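Neighbor burns brush, smoke smell won't leave my curtains

Doaa Metwally
Posted 2023-06-05

The lot across the road in Wostbridge burned again. I had the windows open, naturally. The curtains have been washed twice and now smell like a campfire with fabric softener. Any ideas before I buy new ones?

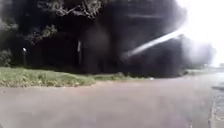 harmont_hank
Skip the softener, it seals the stink in. Soak them overnight in cold water with a cup of white vinegar, wash, then hang them outside. Check the lot first. Wipe the rods and walls too, or you'll be back here in a week.

9lives
Baking soda. Works on everything except my brother-in-law.

boiko_b
I paid almost $400 for new drapes. They smell like the store.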